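Guidance for branch staff, revised March 7, 2025

# How to pack and send a parcel of archive drawings

This page explains how rolled plans, maps and large drawings should be prepared for transfer from a branch office to the Rovwood store. It applies to all branches, including Ametepe and Harnutel, and replaces the notes previously kept in the staff handbook. Flat items smaller than A3 are covered by separate guidance.

The Rovwood store holds 3,395 rolled items. Many of the repairs carried out there are to edges crushed in transit, and most of that damage can be avoided by careful packing at the branch.

## Before you start

Clear a table long enough to take the largest drawing at full length. Wash and dry your hands. Cotton gloves are not required for paper and tend to catch on torn edges, but clean nitrile gloves must be worn when handling photographic prints.

You will need:

- acid-free tissue
- a core tube, longer than the widest drawing in the roll
- unbleached cotton tape
- an outer tube or a long box with rigid ends
- soft pencils and paper labels
- a transfer form, signed by the branch records officer

Pens, adhesive notes, rubber bands and paper clips must be kept off the table. Drinks are to be left outside the room.

## Step 1: Check each drawing

Unroll the drawing slowly and hold it flat with covered weights. If it resists, do not force it. Old tracing paper in particular may split along its length, and it should be sent in the roll in which it was found, with a note to that effect on the form.

Look for mould, insect damage, flaking ink and old adhesive repairs. Any item with mould must be placed in a sealed polyester sleeve and kept apart from the others until the conservation desk has given advice. Write down the reference number, the title and the condition of each drawing on the transfer form. If there is no reference number, leave the box blank. Branch staff should not create one.

## Step 2: Group the drawings

Place together drawings of similar size and from the same series. Paper and drafting film should be packed separately, as should blueprints, which can affect other papers stored against them.

Lay the sheets in order, with the largest at the bottom, and put a sheet of tissue between each pair. A roll should not be so thick that it must be squeezed to fit its outer tube. Where there is doubt, make 2 rolls.

## Step 3: Roll on to the core

Wrap the core tube in tissue and tuck the ends inside. Lay it along the short edge of the stack and roll steadily, keeping the edges level. The drawn side may face outwards or inwards, but the existing curl of the paper should be followed wherever it is clear.

The core should project a little at both ends – this protects the edges of the sheets if the roll is stood upright by mistake.

## Step 4: Wrap and tie

Cover the finished roll with a further layer of tissue and tie it with cotton tape in 3 places. Use a flat bow. The tape should be firm enough to stop the roll from opening but must not leave a mark in the paper. Adhesive tape may be used only on the outer packaging, and the dispenser should be kept on a separate surface.

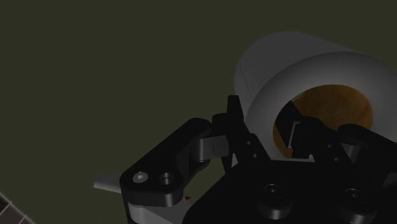
## Step 5: Close and label the outer tube

Slide the roll into the outer tube and fill any space at the ends with crumpled tissue. Fit both caps and secure them with paper tape. Labels should be written in pencil and fixed to the side of the tube, as caps are easily exchanged. Each label must give:

- the branch name
- the transfer form number
- the number of drawings inside
- the words "Keep flat"

Place one copy of the form inside the tube and retain the other at the branch.

## Step 6: Book the collection

Collections are arranged through Sirnix, the records booking system. Choose "Rolled items" from the list and enter the length of the longest tube. Tubes of more than 60 inches travel on a different vehicle and may take longer to collect.

Until the driver arrives, store tubes on their sides on a shelf, away from radiators and outside walls. They should not be stacked beneath boxes.

## Questions and returns

Packing materials may be requested through Sirnix at no cost to the branch. Advice on damaged or unusual items is available from Mirta Mansilla at the conservation desk, Rovwood. Empty outer tubes in good condition are returned to the branch with the next delivery and should be used again.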